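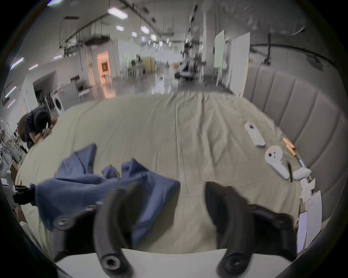 Re: Skundimus hang — wall texts, loan crates and the opening

Hello all,

Sorry for the slow answer, I've been up a ladder most of the week. I've read everything that came in and I'll try to take it in order, though I'm bound to miss something, so shout if I do.

On Thursday afternoon a list member wrote:

> I went through the draft room plan for Skundimus last night and I'm
> a bit worried about the second room. We've got the big Rivadeneyra
> textile on the long wall, which is lovely, but then all the small
> works on paper are squeezed in opposite. Could some of them move to
> the corridor? Also, are we really doing wall texts of 300 words?
> I stood in front of one at the Fluro show in January and gave up
> halfway down. And has anyone heard from Brillberg about the frames?

Right, the second room first. I had the same worry, so I taped the outlines up on the wall with newspaper and sat on the floor looking at them for a good while (very undignified, but it does help). I think you're half right. The drawings do look crowded if you come in by the main door, but from the side door they read really nicely as a block, and I'd hate to lose that. What if we leave the block alone and take out only the late ones, the ones with the red wash? They've always felt like a separate conversation to me and they could go in the corridor, as long as we keep them well away from the window. The lender is strict about daylight and I don't want to be the one ringing up to explain.

The textile itself is 540 cm wide, by the way. The plan still says 370, which was the old piece we were going to borrow before it went off on tour. I've corrected my copy but there's at least one more version doing the rounds, so please bin anything that says 370! It does fit. There's a bit less room at the left end than I'd like, and we'll have to move the bench, but it fits.

Wall texts: yes, guilty, I was the one who wanted them long. I still think the introduction can carry 300 words, because it's doing a lot of work — hardly anyone coming in will know how the Skundimus group started, or why they stopped showing together, and if we don't say it there we'll end up repeating it in every room. For the room texts, though, I'm happy to go shorter. I've had a go at the one for room two and got it down to 126 words, and I think it's better for it. I cut the whole paragraph about the printing workshop, which hurt, but it can go in the leaflet. If somebody else fancies doing room three, please do. I've looked at it so often that I can't tell any more whether it makes sense.

Can I also put in a plea about type size? At the Fluro show the texts were pale grey on white and hung rather low, and I watched people bending down to read them. Black on white, please, and a decent height.

Brillberg did ring back. The frames are cut and they're waiting on the glass, which has come in the wrong thickness once already. They're saying the end of next week and I believe them, more or less. The four box frames are a separate order and I haven't chased those yet. I'll do that tomorrow morning.

The one thing I'd really like opinions on is the sound piece. It runs on a loop, and in the test yesterday you could hear it all the way to the front desk. I rather liked it — a sort of low hum with the odd knock in it — but I only had it for an hour and whoever is on the desk will have it all day. We could put it on headphones, but then it stops filling the room, and I'm fairly sure that was the point of it. Or we could have it on every other hour? Has anyone done that before and did visitors get cross?

I'll bring the corrected plan and the short text for room two to the next meeting, and the newspaper is still up if you want to come and squint at it before then. Side door's open until six.

All best,
(and apologies for the length, I know I've just been telling you I can write short)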